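# Kalholm won't hold charge when parked (my running notes on the ticket)

Rahel at Reisinger asked me to keep everything in one place, so I'm pasting my log into the ticket as I go. Sorry in advance for the length! 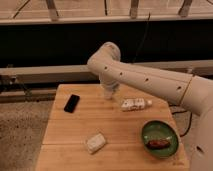
*Phone on the table, robot arm to the right.*

**The car.** Kalholm saloon, the older shape, 2 owners before me. I bought it in March and it was lovely for the first few weeks. Then I left it for a long weekend, came back and got nothing at all. No dash lights, no clunk from the locks, had to use the key in the door like it was my dad's old estate.

**First go.** Jumped it off the neighbour's van and it fired straight up, so I did what everybody does and blamed the battery. It was a Hutby one with the label half rubbed off, so I couldn't tell how old it was. Put a new Keso in. Four days parked, dead again. Bit of a sinking feeling, that one.

**Second go.** Checked the alternator. Engine running, lights and heater fan on, 14.2 volts across the battery. That seemed healthy to me and Rahel agreed when I rang (ticket note from her: "charging side fine, look for a drain").

**Third go, with the meter.** I'd never done a parasitic draw test before so I'll write down how I did it, and somebody please shout if I got it wrong:

1. Bonnet open, latch pushed shut with a screwdriver so the car thinks it's closed.
2. Everything off, key well away from the car (mine went indoors in a biscuit tin).
3. Meter on the 10 amp setting, in line with the negative lead.
4. Waited. The book says give it half an hour for everything to nod off, and I gave it nearer an hour as I'd gone in for lunch.

Reading when I came back: 625 mA. Rahel says she'd want to see less than 50 on one of these, so we'd found something at least!

**Pulling fuses.** Started with the box under the bonnet and got no change from any of them. Moved to the one behind the glovebox, which means lying on your back in the footwell with a torch in your teeth, and I don't recommend it after lunch. Radio fuse, no change. Interior lights, a tiny drop. Then I pulled the one marked for the towing electrics and the meter fell to 126 mA. So 499 mA of it was going out through the towbar wiring, which I didn't even know the car had. There's no towbar on it! I had a look underneath and somebody has taken the bar off and left the module behind the boot trim, still plugged in.

**Reply from Lorenz Marti (Reisinger workshop), pasted from email:**

> Those modules do this when water gets in. Take the left-hand boot trim out, it's two clips and a screw under the carpet, and look at the plug. If it's green inside then leave it disconnected. The car will run perfectly well without it. 126 is still too high though, so please test again with the boot light bulb out.

**Boot trim out.** Plug is very green. There was also a damp patch in the well underneath, and the rubber grommet where the towing loom goes through was sitting half out of its hole. Pushed it back in and dried everything with an old towel. Unplugged the module and taped up the end of the loom.

**Boot light.** Lorenz was right about this as well. Pulled the bulb, meter went to 31 mA. I set my phone filming inside the boot and shut the lid on it with the bulb back in, and on the video the light stays on the whole time. The little switch in the latch is sticking. A squirt of cleaner got it moving again for one or two goes and then it stuck once more, so for now the bulb is in the ashtray.

**Where it stands.** Car's been parked for over 2 weeks now with the Keso in it and it started first turn this morning, just after 7.

Still to do:

- [ ] new latch switch (Rahel is checking if it comes separately or only with the whole latch)
- [ ] proper sealant round that grommet
- [ ] check the well again after some heavy rain
- [x] module unplugged

Rahel, can you leave the ticket open until the switch turns up? And does anybody want a towing module, one careful owner, slightly green?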